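He vuelto a caer: 134 horas en Uvstead y ni siquiera he salido del valle

Pues sí, aquí estoy otra vez, con los ojos como tomates y la bandeja de correo sin abrir. El otro día me preguntó Randa Sayegh (sí, la misma Randa con la que llevo jugando en cooperativo desde la facultad) si ya me había acabado Uvstead, y le tuve que confesar que no, que sigo en el primer valle y que acabo de reformar el granero por tercera vez. Se rio de mí un buen rato. Con razón.

Para quien no lo conozca: Uvstead es un juego de granjas y aldeas, de esos tranquilos, en los que heredas un terreno hecho polvo y vas levantando cosas. Hasta ahí, lo de siempre. Lo que me tiene enganchada es el sistema de vecinos. Cada personaje tiene su horario, sus manías y una memoria bastante rencorosa. Yo le pisé las lechugas a Kaushik, el molinero, en mi primera semana de partida, y todavía me cobra la harina más cara. ¡Por unas lechugas! He intentado regalarle de todo: miel, queso, una trucha enorme que me costó media tarde pescar. Me dio las gracias y me subió el precio otra vez.

En julio salió la actualización grande, la del puerto, y venía con muchas ganas de probarla. El puerto en sí es precioso, sobre todo al amanecer, cuando entran las barcas y suena esa musiquilla de acordeón. Hay tres tiendas nuevas, un mercado de pescado y un personaje, Anis, que te vende semillas raras si le resuelves unos acertijos. Los acertijos son malísimos, de verdad, de cuñado en Nochebuena, pero a mí me hacen gracia y no me salto ni uno.

Lo que ya me gusta menos es el dinero. Antes de la actualización podías vivir de las calabazas y listo. Ahora la licencia de la barca cuesta 559 monedas, que dicho así no parece mucho, pero es que la temporada de calabazas la han recortado y los tomates no dan para nada. Me pasé un invierno entero (del juego, no de los de verdad, aunque casi) talando leña y vendiéndola de puerta en puerta como una desgraciada. Y cuando por fin me compro la barca, descubro que tiene un límite de carga ridículo: 56 peces y te vuelves a casa. En fin.

También ha cambiado el cooperativo. Ahora podéis ser hasta cinco en la misma granja, y eso sobre el papel suena fenomenal. En la práctica, Randa me plantó girasoles en medio del camino, otro amigo vendió mi burra sin preguntar y acabamos a las dos de la madrugada discutiendo por chat de voz sobre dónde poner el gallinero. Me lo pasé como hacía tiempo que no me lo pasaba, eso también lo digo.

Otra cosa: si jugáis en portátil, bajad las sombras. El mío se ponía a soplar como un avión cada vez que entraba en el mercado, y con las sombras en medio y el agua en bajo va suave y se ve casi igual. El mando lo uso con la configuración alternativa, la que pone el inventario en el gatillo izquierdo, mucho más cómoda para pescar.
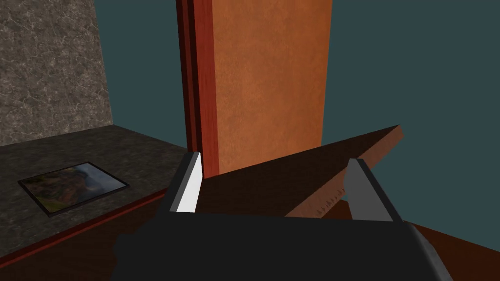 Un tablón oscuro con el canto rojizo, en 3D.

Sobre los mods, que me lo habéis pedido en los comentarios: de momento solo tengo puesto Droltel, que te deja ordenar los cofres con un botón y marcar en el mapa lo que le gusta a cada vecino. Se instala en un minuto y no me ha roto la partida (toco madera). Había otro que aceleraba el crecimiento de los cultivos, pero lo quité enseguida; me aburría tener el almacén lleno a todas horas y no saber qué hacer con tanta remolacha.

Mi plan para los próximos días es terminar el embarcadero, comprarle a Anis las semillas de azafrán y hacer las paces con el molinero de una vez. Si alguien ha conseguido que Kaushik le baje el precio de la harina, que me escriba, por favor, que estoy dispuesta a lo que sea. Ya he probado con la miel, que os veo venir.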